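From: Shona Haldane
To: packing-floor list
Subject: Re: [packing-floor] What happens to the film table?

Sheldon Hawthorne wrote:
> I've had the same question from people on both shifts so I'm putting it
> on the list. When the arms start on film, who is on film? We have 6
> people who rotate through that table now and none of them has been told
> anything since the meeting in December. Also, does the pick rate sheet
> still apply to whoever is standing next to the thing?
>
> Sheldon

Sheldon, thanks for putting it in writing. Answers as far as I have them.

Nobody comes off the roster. The six on the film rotation stay on it through the trial, and the trial runs 12 weeks. After that Plendska and the Beaulieu site compare notes and there will be a second meeting, which the night shift can attend on the clock this time.

What does change is the job at that table. At the moment one person lays out the sheet, flattens it, sets the part and folds. During the trial the arms only do the first step, laying out and flattening. Setting and folding stay with us. The person at the station also clears bad sheets and logs every stop on the form, with the time and one line on what happened. Please write the line even if it's dull. Last month's forms from Zenonstead mostly said "stopped" and were no use to anyone.

The pick rate sheet does not apply at that station. I asked for this to be written down and it now is, in section 3 of the trial notes. If a lead quotes a rate at you there, send them to me. 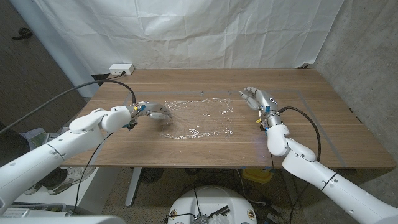 Clear film is the hard material for them. Cardboard and the foam sleeves were fine by the second week at Zenonstead, and film was still at 70 percent when I visited. A wrinkled sheet that any of you would fix with the side of your hand can take several tries. So expect slow days, and don't reach in to help — use the stop button first, every time, and wait for the lead to say it's clear.

Training is two half shifts, paid, for everyone on the rotation. Wukeck is sending the trainer. I don't have the times yet.

One thing I can't answer is what happens to the rotation if the trial goes well. I've asked for it to be first on the agenda at the second meeting. If you want a question added, reply to me or to the list.

Shona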